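Thursday nights with the kitchen robot

By Revathi Kaimal
March

My nephew Ismail is in the robotics club at his college, and since I drive him home most Thursdays I have now spent more evenings than I planned on a stool in the back of their lab, drinking bad coffee and listening to people argue about dishes. I said I'd write something about it. He may regret asking.

I should say where I'm coming from. I spent a good part of my working life on packaging lines, and I've sat through a lot of demos. A demo is a thing that happens in front of people with budgets. What I care about is what the machine does at the end of a shift, when the product is coming in a bit crooked and whoever set it up has gone home. So when Ismail told me the club was entering Skovum with a robot that tidies a kitchen counter, my first question was whose kitchen. He said, "a kitchen." That answer still bugs me.

Skovum is a student contest. Each team gets a counter, a pile of household stuff and a list of chores, and the arms have to do the chores with hands off the controls. There is a time limit of 60 seconds per chore, which sounds generous until you watch one. Last year a team called Feng won it, and everyone in the club talks about Feng the way my father talked about one particular bowling team. I've seen the Feng video. It's very smooth. It also has a lot of cuts in it.

Our lot call their system Drurkora. I asked where the name came from and got three explanations, so I let it go. There are two arms on a shared rail, one on each side, and the club calls the left one Uno. The right one has no name, or it has several, depending on how the night is going.
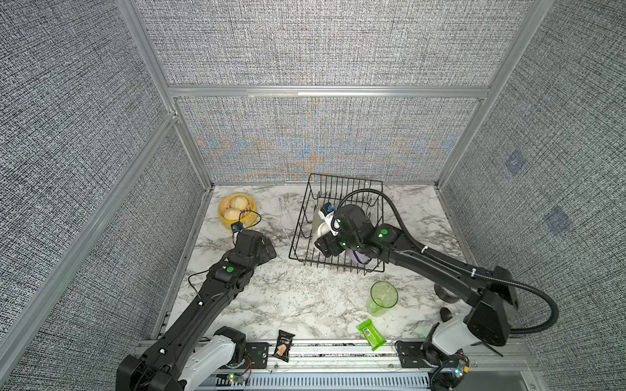

The way they teach it is simple enough to describe. A student drives the arms through the chore by hand, the computer records what the cameras saw and what the joints did, and then they do it again, and again, and then some more. After enough of that, the software is supposed to work out the chore for itself. They had 300 recordings when I last asked. Timothée Texier, who is sort of the captain, told me that number like it was a lot. For a person learning to rack a plate it would be insane. For this kind of software I'm told it's a modest start. Both of those things being true at once is a pretty good summary of my problem with the whole approach.

I worked with a fitter years ago who could set up a new guide rail from one look at the box. He was not a genius. He just knew what a box was. Drurkora doesn't know what a plate is. It knows what the pictures looked like while somebody was moving one. Timothée doesn't agree with me on this and he argues well, so in fairness here is his side. He says I don't know what a plate is either, I've just seen more of them, and my head start is sixty-odd years of recordings (he is rude about my age, but he brings the coffee). I've thought about that on the drive home more than once. I still don't buy it, though I'll admit I don't have a clean answer.

What I do have is a list of things I've seen go wrong, and I've been keeping it in the back of a gas receipt book. The first few weeks it was the boring stuff. A cable snagged. A joint threw a fault and they all stood around reading a manual on one phone. One of the cameras dropped out for a whole evening and nobody noticed until they played the recordings back and half of them were blank. I don't count any of that against the idea. That's just machines, and frankly they handled it better than some crews I've been on.

The more interesting entries come later. The arm closes on air an inch to the side of the thing it wants, lifts nothing, carries the nothing very carefully to the right spot, and lets go of it. Then it goes home. It's kind of beautiful to watch. I laughed out loud the first time and Ismail gave me a look. But that's the failure that would scare me on a line, a machine that finishes the job without having started it and doesn't know the difference.
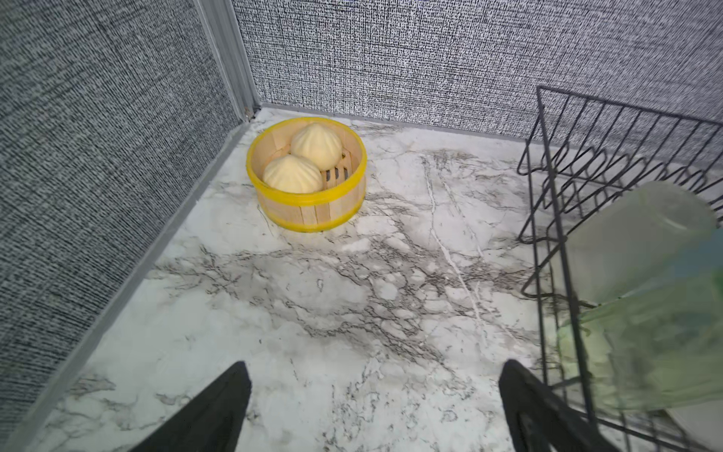

I asked what they do about it. The answer was more recordings, this time of missing and trying again, so that it learns what a miss looks like. All right, that's a sensible fix. It's also one fix for one kind of miss, and somebody had to be sitting there to see it. Who sits there when it's in a real house?

Frans Declercq runs the lab and signs for the club's hours. He's a quiet man and I expected him to be the true believer, seeing it's his budget, but he's closer to me than to Timothée. He told me he'd be happy if the students left knowing how to write down a result properly. He makes them log every trial in a paper book before they're allowed to talk about it. I liked him right away for that. On my second or third visit I saw him send a kid back to the bench to write in a run she'd decided didn't count because someone had bumped the table. It counted. She wrote it in, with a note about the bump, in very small angry handwriting.

So there is a number, and it's an honest one as far as it goes. In their last full set of trials they got 73 percent. Ismail was thrilled. I said that meant better than one in four went wrong and he said, "Auntie, it was way lower at Christmas." Sure. I'm glad it's going up. But I want to know 73 percent of what. Same counter, same lights, same corner, same rack, with the same four students setting things out in more or less the places they always set them out. I've asked them to let me lay out the counter one night. There has been some polite stalling on this.

The counter is another thing. It's boxed in with fabric walls, and I get why. It keeps the view the same from one day to the next, so the software has less to get confused about. But my kitchen has a window, and a cat, and a pile of mail that's a different pile every day. Every bit of sameness you put in to help it learn is a bit of sameness it may be leaning on later. Geert Dewulf, an old friend from the plant who came along once out of curiosity, put it shorter. He looked at the walls for a while and said they'd built a very nice stall for the horse. Then he spent an hour helping them with their cable runs and had a great time, so I wouldn't call him neutral. 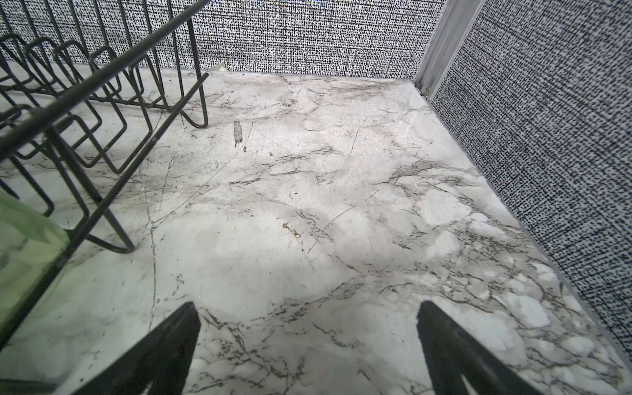 The gripper's view, fingers open, with the dish rack off to the left.

I do find the wrist views the most useful part of the evening. When you stand beside the rig you fill in everything with your own eyes, and you assume the robot is seeing what you see. Then you look at what the hand sees and it's a couple of fingertips, a lot of countertop and a piece of something at the edge. It made me a little more forgiving. It also made me wonder about that marble pattern, with all the dark veins running through it. I asked if the software could take a vein for a wire. Timothée said no. Ismail, after a second, said they hadn't checked. Frans just slid the book across the table. It's on the list to try now, against a plain white board, and I'd like it known that I got a line in the book with my initials.

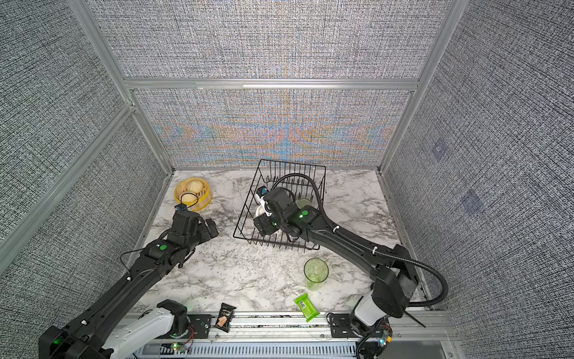 I'd judge the thing on clutter before anything else, and the club is at least moving that way. They used to practice with a bare counter and one object at a time, which told you next to nothing. These days there's a green cup standing up near the front with a snack bar lying by it and a little black snack bag off to the left, while the right arm has its gripper down in the dish rack. That's closer to how people live. It's still pretty tidy clutter, if I'm being picky, and I am. I'd want the cup knocked over and the bag pushed under the rack. I'd want somebody to come in halfway through and move the rack, the way a teenager would.

I asked Ismail what he gets out of it, on the way home last time. I was fishing for something about jobs. He said he likes the part where you think you know why it failed and then you look at the recording and you were wrong. I didn't have much to say to that. It's what I liked about my own work, back when I liked it.

None of this changes my bet. I don't think they'll beat Feng or whoever is this year's Feng, and I don't think anybody is going to have one of these putting away their dishes on the strength of what I've seen. If the score holds up when I'm the one setting out the counter, I'll say so on this page and buy the coffee for a month. They've told me I can have ten minutes after the next practice. I'm bringing my own mail.

Last updated: March

Related posts
The bread maker, one year on
What we got wrong about the shrink tunnel
Ismail's first car and my opinions about it
Do I need a smart thermostat? (part 2)
Geert's shed, with measurements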